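Bedding: making the bed, washing quilts, and keeping clothes off the mattress

Most of the work in a bedroom is the bed. If the bed is made, the room looks passable even when the dresser top is a mess. These are the habits I have kept after years of doing the laundry for a house with three bedrooms and one small washer.

Clear first, then make

Take everything off the bed that isn't bedding before you touch a sheet. Clothes collect there overnight, and the usual mistake is to push them to one side and pull the quilt over what's left. Then the quilt goes on crooked and the clothes get pushed down toward the foot, where they stay until the next wash day.

Carry the whole pile to a chair and sort it there. Dirty things go straight in the hamper. Anything worn once and good for another day gets a hook behind the door. I put up a row of 6 hooks in each bedroom and that took care of most of it. Go through the pockets while you have the clothes in your hands. A tissue in a pocket will cover a dark load in lint.

Strip back to the bottom sheet

Fold the quilt down over the foot of the bed in thirds. Leave it there for half an hour with the window open if the weather allows. A bed that is made up the minute you get out of it stays damp inside, and you will smell it by the end of the week.

While the quilt is folded back, look at the sheet. If it has come loose on one side, don't tug it from the top. Lift the mattress corner and tuck from underneath, starting at the head. Pull toward the foot with the flat of your hand to take out the long diagonal folds. Those folds come from a sheet that is caught at one corner and free at the other, and smoothing the middle will do nothing for them.

Flat sheets used as bottom sheets need more tuck than people give them. You want enough to reach well under the mattress on both sides. If yours is short, turn it the other way and see whether that gives you more.

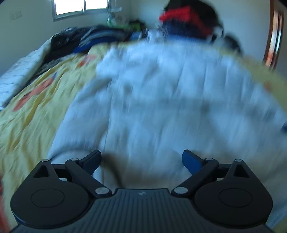
Putting the quilt back is easier with a seam to go by. On a quilt stitched in panels, pick a long seam that runs from head to foot and line it up with the edge of the mattress. Once that seam is straight, the rest follows. Take hold of two corners at the foot, give it one good shake, and let it fall. Then walk up each side and pull down whatever has bunched. Filling tends to drift into the corners, so pat those flat and work the lumps back toward the middle with your fingers.

If the quilt never covers both sides evenly, it is too narrow for the bed. Next time you buy, measure across the mattress and down both sides.

Washing a white quilt

White quilts go gray slowly. You don't see it until you put one next to a new pillowcase.

Check the care tag before anything else. If it can be machine washed, it should go in by itself. My washer takes a full-size quilt but only just, and anything else thrown in with it comes out with dry patches. Use half the soap you think you need and run 2 rinses. Soap left in the filling makes it stiff and draws dirt.

Skip the chlorine bleach. It yellows some fillings and weakens the stitching. An oxygen powder dissolved in warm water does the job without that, though it wants a few hours to soak. A bathtub works for this. Press the quilt down with your hands and don't wring it.

Dry on low, stop the machine every half hour, and shake out the filling. Feel along the seams before you call it dry. The thick parts hold water long after the rest is done, and a quilt put away damp will have to be washed again.

Printed and colored sheets

Yellow is a hard color to keep. It fades where the sun reaches it and goes dull if it's washed with darks. Wash yellow, orange and red prints together in cold water, inside out if it's a pillowcase or duvet cover. For the first few washes keep them away from whites altogether. Test a new print by wetting a hidden corner and pressing it with a white rag. If color comes off on the rag, wash the sheet alone until it stops.

Black clothes and deep blues get their own load too. My neighbor Marlene Kröger keeps two hampers in the closet, one for dark and one for everything else, and has never turned a sheet blue. I have turned several.

For spots on a print, dab a little dish soap on from the back of the fabric and rinse through. Scrubbing from the front lifts the print.

How often

Sheets every week, or every two weeks in winter. Quilts without a cover, every month or so if you sleep directly under them, less often with a top sheet in between. Mattress pads when you change the season's bedding. I do ours in April, when it is warm enough to hang things out.

Storing the spare set

Fold the flat sheet, fitted sheet and one pillowcase together and slide the lot inside the second pillowcase. It stacks well and you never have to hunt for the match. Keep spare quilts in a cotton bag or an old duvet cover. Plastic traps moisture, and a quilt that has been squashed in a vacuum bag all summer takes days to puff up again.

Label the bag with the bed size. Twin and full look the same once they are folded.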